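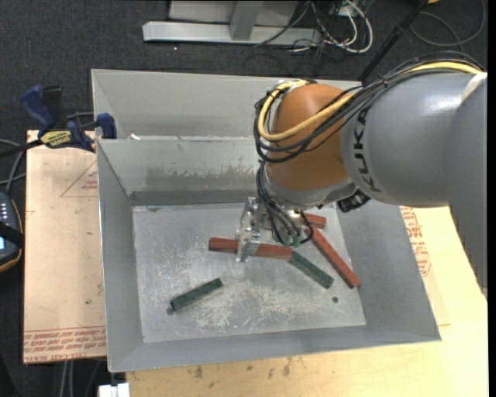 Godelieve Dekker objects that a bin-picking kit should never be sold by the number of picks per hour, for this number says nothing about the last part in the bin. She wrote this remark in the margin of an early draft of the present chapter, and I have decided to begin with it.

Chapter 7
Buying a Bin-Picking Kit

7.1 What is on offer

In Chapter 5 we treated the gripper and the camera as separate components, which the engineer selects one after the other. In small factories the purchase is seldom made in this way. The buyer already owns an arm, and asks a supplier for everything else in one box. Such a box is called a kit. It contains a gripper with its bracket, a camera, the cables and air hoses, and a license for the software that finds the parts and plans the movement of the arm.

We will use one kit as our case through the whole chapter. It is the Moklow kit, offered by the firm Prurnside in two versions. The basic version is delivered with a two-finger gripper and the planning software Vi. The extended version adds the Pokado module, which checks the path of the hoses and cables before every pick. The quotation we received has 176 lines, and the student will find it instructive to see how many of them concern small items such as brackets, fittings and cable ties. A buyer who compares only the price of the gripper and the camera is comparing a small part of the offer.

7.2 Why bars are a difficult case

A sales demonstration is often done with cubes or with short cylinders. These parts are friendly. They have nearly the same shape from every side, and narrow fingers can take them in many positions. Long bars are less friendly, and for this reason we have chosen them for our case.

Consider the red bar between the fingers of the gripper. Its right end meets the end of a green bar, so the software must know where one part stops and the other begins. If both bars had the same color, this would have to be done from the shape only. The fingers also cross the red bar to the left of its middle. When a bar is taken away from its center of mass, the heavier side wants to turn down, and the force of the fingers must be enough to prevent it. The supplier should be asked for the largest permitted distance between the grip point and the center. In the documents of the Moklow kit this value is given for one bar length only.

The bin itself brings a second difficulty. The walls slope inward to the floor, and a long bar may come to rest with one end at the foot of a wall. The gripper then has less free space on that side. Hoses that hang beside the gripper need free space as well, and many simple collision models leave them out. The Pokado module was made for this problem, and in section 7.4 we examine if it is worth the additional cost.

Finally, the position of the bin must stay the same during the work. A bar clamp near the rim is a cheap solution and a good one for a trial. For daily production we recommend a fixed stop on the table, and the buyer should check whether it is included in the price. In our quotation it was not.

7.3 Questions to put to the supplier

Before the terms of an offer are compared, the buyer should write down the parts, the bin and the arm on one page, and send the same page to every supplier. We begin with the parts. Their length, weight and surface must be stated, together with the largest and smallest size that will ever be put into the bin.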